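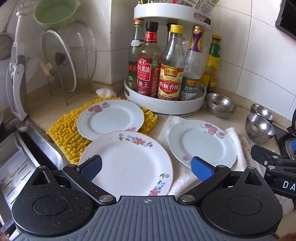 Home kitchens become the classroom for Trerkex dish-handling project

Jan 25, 2020

Trerkex, a small robotics company, has started collecting examples of everyday kitchen work in private homes, using a gripper that a person holds and moves by hand. The company said this week that 40 households have signed up for the first phase, which runs through the end of March.

The recordings will be used to train a learning system called Prinoson. Its first task is a narrow one: picking up a plate from a counter or a mat and setting it somewhere else. Later sessions will add bowls, lids and bottles.

The tool has two black fingers with blue rubber pads at the tips. A camera on it records what is in front of the fingers while the person works. No robot arm is needed in the house.

"We wanted counters that people cook on," said Remigiusz Wieczorek, who runs the collection work at Trerkex. "There is soy sauce next to the plates, a towel next to the sink, a dish rack with a lid in it. A plate has to be picked up from the middle of all that."

In one kitchen, the plates are white ceramic with flowers painted on the rims. One rests on a shaggy yellow scrubbing mat and another on a folded white towel. Bottles of vinegar and soy sauce stand in a caddy directly behind them.

Surfaces like these matter to the training, Wieczorek said. A plate on a soft mat can tip when one side is pressed, and a plate on a towel may drag the towel along with it. The company's lab tests used a bare steel table, and the system learned habits that did not carry over well to other surfaces.

Glossy plates are a problem of their own. Reflections move as the camera moves, and a thin rim can be hard to pick out against a pale background. Households are asked to use the dishes they own and to leave them as they are, with no markers or stickers.

Each session lasts up to 3 hours, including breaks. A Trerkex employee brings the gripper, checks the camera and shows the resident how to close the fingers on a rim. After that, the resident does most of the handling. Failed grasps are kept and labeled. Dropped plates are kept too, and the company pays for anything that breaks.

By mid-January the project had 306 recordings, of which 259 passed the company's checks. Most of the rejected ones had motion blur or a hand covering the camera.

Labeling is done by Usamine, a contractor that marks the moment of contact and the moment of release in every recording. Two people label each one separately, and a third looks at it if they disagree. Faces, mail and family photos are blurred before the recordings leave Trerkex.

The company has also changed the tool since the first visits. The original fingertip pads were harder and slid on glazed ceramic, according to Wieczorek. Testers also complained about the weight after an hour or so - a lighter grip is being tried in the newest sessions.

A robot arm fitted with the same style of fingers will be tested in the spring at Sakalauskas, a catering firm that has agreed to lend part of its dishroom. The arm will be given plates it has not been trained on. Trerkex has not set a target for how many it should place correctly.

Wieczorek said the company is still looking for homes with small kitchens and low light. Residents are paid by the session and can ask for their recordings to be deleted at any point before labeling begins.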